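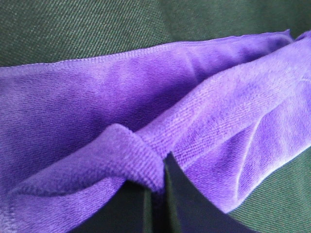 **Component:** Flokell grasp scorer, wrist view
**Reported by:** Vesetti cloth group
**Status:** open
**Affects:** fold-grasp results in the June draft

### Problem

The scorer marks a grasp as good when the finger gap drops below threshold and cloth pixels fill the space above the tips. On the purple cloth this gives too many passes. When we rescored the set by hand, 60 episodes marked good had only one layer in the jaws. The method section says the policy picks up a fold, so these should not count.

### Setup

- Flokell scorer, default config
- Sezer policy checkpoint, not retrained
- 3,462 episodes, one wrist view each
- Purple cloth on a darker fabric cover

### Tried so far

1. Raised the gap threshold. The false passes dropped, but so did real two-layer grasps.
2. Masked the fingers before counting cloth pixels. No change.
3. Reran with the fingers open and the cloth still lying flat, to see what the scorer reads before contact. It should return zero. It returned a low but steady score whenever a fingertip overlapped the cloth in the view.
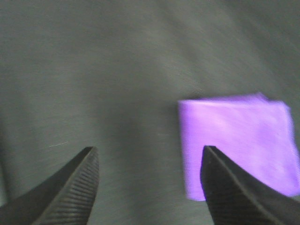 Ivia replied that the overlap score is expected with the default config, as the scorer has no depth and treats cloth on both sides of a finger as contact. The suggestion was to subtract the open-finger score from the closed one, per episode, and leave the threshold alone.

### Update, 4:20 pm

Subtraction is in on a branch. Two episodes crashed it because the open view was missing – those are now skipped and logged. The full rescore is running. Fold-grasp numbers stay out of the results table until it finishes.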